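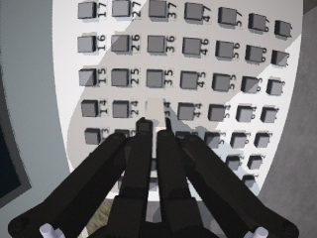

Nutstead — Regeln für Aufnahme und Benennung

Ich hab diese README dreimal neu angefangen, und jedes Mal bin ich bei derselben Frage hängen geblieben: Wie benennen wir Ziele so, dass man sie in einem halben Jahr noch versteht? Seit Version 2 gilt deshalb: Was auf dem Objekt steht, steht auch in der Annotation, Zeichen für Zeichen. Am Tastenfeld heißt die Taste also 45 und fertig, erste Ziffer Spalte, zweite Ziffer Reihe. Bitte kein „Taste oben Mitte“ und auch kein durchlaufender Index! Der helle Block in Spalte 3, Reihe 4 wird genauso als 34 geführt wie seine dunklen Nachbarn, die Farbe kommt in ein eigenes Feld (farbe_ziel). Wer Farbe und Name mischt, macht mir die Auswertung kaputt, und ja, das war anfangs ich selbst.

Was drin ist

2.323 Episoden, alle simuliert, aufgeteilt in Training, Validierung (145) und Test (105). Die Aufteilung ist fest und liegt in splits.csv. Bitte nicht neu würfeln, sonst kann man die Zahlen aus verschiedenen Läufen nicht mehr nebeneinanderlegen. Die Aufgabentexte sind auf Deutsch, eine englische Fassung hängt als zweite Spalte dran (da freue ich mich über Korrekturen, mein Englisch ist eher zweckmäßig).

Verdeckungen

Dazu kamen die meisten Rückfragen. Ein Ziel, das hinter einem Greifer oder einem großen Gegenstand steckt, bleibt in der Annotation und bekommt verdeckt=teilweise oder verdeckt=ganz. Gelöscht wird nichts. Geraten wird aber auch nicht — wenn eine Beschriftung nicht lesbar ist, kommt sie aus der Szenendatei und quelle steht auf sim. Bei allem, was man im Bild selbst lesen kann, steht quelle auf bild.

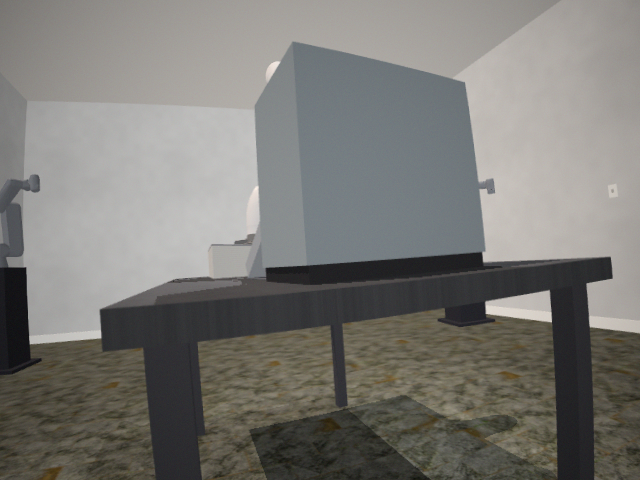
Joaquim Neves hat dazu angemerkt, dass ihm die zwei Stufen nicht reichen: Ein Arm, von dem nur noch ein Gelenk hervorschaut, sei für das Training etwas völlig anderes als einer, dem bloß die Fingerspitze fehlt, und er hätte gern einen Prozentwert. Kann ich gut verstehen! Für Version 3 ist das Feld sichtbar_anteil vorgesehen, bis dahin bleibt es bei den beiden Stufen.

Beitragen

Neue Episoden bitte als Pull Request, eine Szene pro Request, mit Seed und Version des Simulators im Kopf der Datei. Vorher einmal bustex check laufen lassen. Das Skript meckert über fehlende Felder und doppelte Namen, bei falscher Farbe schweigt es leider noch. Kameras dürft ihr frei setzen, nur innerhalb einer Episode bleiben sie stehen. Und bitte keine Episoden wegwerfen, bloß weil der Griff danebenging: erfolg=nein eintragen und mitschicken.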